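Collard 700 Carbonless Form Sets

Supplied by Flitwood Business Stationery
Order code: see table below
Sold in: packs of 60 sets

The Collard 700 is a pre-collated carbonless form set for delivery notes, job sheets, service records and receipts. Writing on the top sheet passes through to the copies below without a carbon insert. Sets are printed to order from your own artwork or from one of the Gatchalian stock layouts.

Construction

Two-part sets are white over pink. Three-part sets are white, yellow, pink. Four-part sets add a blue sheet in third place. The top sheet is coated on the back only (CB), middle sheets on both sides (CFB) and the last sheet on the front only (CF). Sheets are glued along the head and part cleanly when pulled from the foot. 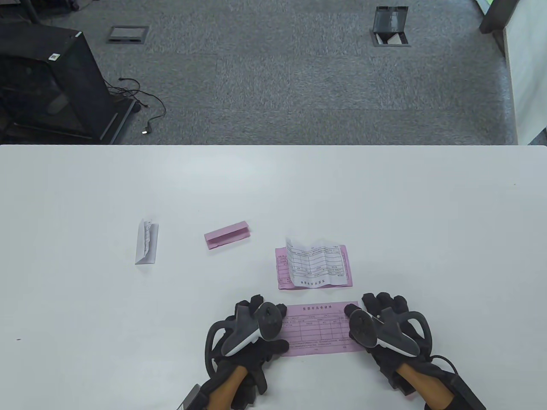
Sheet order matters when sets are fed through a laser printer. Reverse-collated stock is available for machines that deliver face up. State the printer model when ordering if you are unsure which you need.

Specification

Sheet size: A4 or A5, portrait or landscape
Parts: 2, 3 or 4
Ink: black as standard, one spot colour on request
Numbering: up to six digits, red or black, same number on all parts
Punching: two-hole or four-hole, left edge or head
Perforation: one line, horizontal or vertical, minimum 21 mm from any edge
Minimum custom run: 700 sets

Perforation and punching cannot be placed on the same edge. Numbering starts at 1 unless a start number is given with the order. We do not keep a record of your last number after the job has been invoiced.

Artwork

Send a PDF with fonts embedded, one page per part. Ruled boxes should have a line weight of 0.5 pt or more. Finer lines may break up on the CF sheet. Leave 5 mm clear at the head for the glue line. Non-Latin scripts are accepted if the type has been converted to outlines. Small characters with many strokes should be set at 8 pt or above.

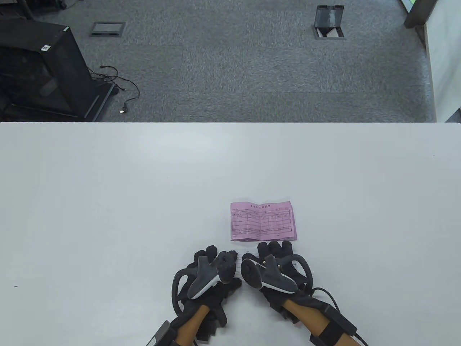
A proof is sent by email before printing. Changes to wording at proof stage are free once. Further proofs are charged at the rate shown on the order form.

Use and storage

Write with a ballpoint on a hard, flat surface. Fibre-tip and gel pens do not give enough pressure for the third and fourth copies. Place the Tamero divider card under the set in use if the forms are bound in a pad. Store flat in the closed carton, away from direct sun and from solvents. Copies kept in PVC wallets will fade, so use polypropylene.

Order codes

C700-2 two-part, A4
C700-2S two-part, A5
C700-3 three-part, A4
C700-3S three-part, A5
C700-4 four-part, A4 only

A full carton of C700-2 holds 1,135 sets. Part cartons are repacked to the nearest pack.

Technical queries on stock and coatings: Kohei Nishimura, Forms Desk, Flitwood.

Page last revised November 4, 2023. Replaces the March issue.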